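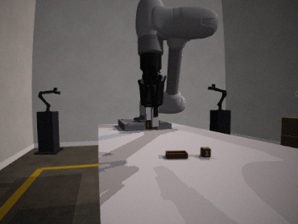
Writing up a failure from our block pick task at Vulcombe, for anyone else who trains in simulation and then sends the result to a real arm. We lost most of May to it. 1/12

The task is simple. Blocks on a white table, a small tray, one big arm with a two-finger gripper. Go down, close on a block, lift it, put it in the tray. We train in Cellia and the finished policy goes to the test cell at Brannigan. 2/12

In Cellia the last version ran 2,943 attempts overnight with a very good pass rate. On the real arm it tripped the force limit on the second pick of the morning. The arm stopped the way it should. Cell locked out, no injuries, one bent fingertip. 3/12

The trip happened with the block right up against the base plate at the far end of the table. The gripper came straight down and the rear fingertip landed on the plate. It kept pushing until the limit cut in at 170 newtons. 4/12

Our first guess was calibration. We spent 2 days re-measuring the table height and the camera mounts. Everything was within tolerance. We put on a new fingertip, ran it again, and got the same trip in the same place. 5/12

So we went back to the sim and looked at the far-end picks one at a time. In Cellia the plate had a visual mesh and no collision shape. You could see it and the fingers could go right through it. The policy had learned that the plate was nothing to worry about. 6/12

How it got that way: the scene came over from our older Drindness setup, and the import script skipped collision for any part tagged as "mount." The plate was tagged as "mount." So were the pedestals. The script logged a warning for each one and we had warnings turned off. 7/12

The pass check didn't help either. It looked at where the block ended up and nothing else. A pick that put a finger through a solid slab scored the same as a clean one. 8/12

We turned collision on for everything and reran the same policy with no retraining. With blocks spawned next to the plate, the pass rate dropped to 65 percent. In the middle of the table it didn't move at all, so the overall number had been hiding it. 9/12

Changes so far. Import fails if any visible part has no collision shape. Contact force is logged on every attempt, and anything over the real arm's limit counts as a failure. Results are split by table region. 10/12

On the hardware side, first runs of a new policy are now at reduced speed with a lower force limit, and the first blocks go down at the far end by the plate. Before this we always started in the middle because it was convenient. 11/12

Retraining is still going. The new policy tilts the wrist a little for blocks near the plate, and sometimes it gives up and goes for a different block. We haven't decided yet if giving up should count as a failure. Will add to this thread once it has been back on the arm at Brannigan. 12/12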